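Kitchen Table Tips for Grasp Software

Tune on real fruit! Sun and a busy cloth will teach your detector more than a gray bench ever could.

1. Start with the dull one. A small brown fruit between blue pads is a lovely test for the mask code in Sillov.
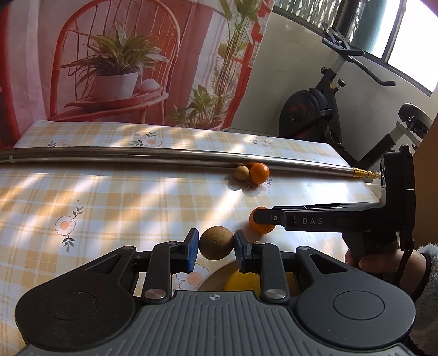

Edgardo Tagle: I'd lock exposure first, or the masks flicker whenever a cloud passes.

2. Give the planner a plate with a raised rim. Set the approach height in Loson to clear it, then replay 70 grasps overnight. An orange is great for this.

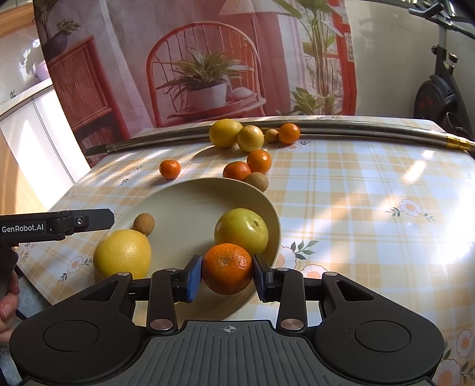
3. Name your logs by fruit. Future you will love it!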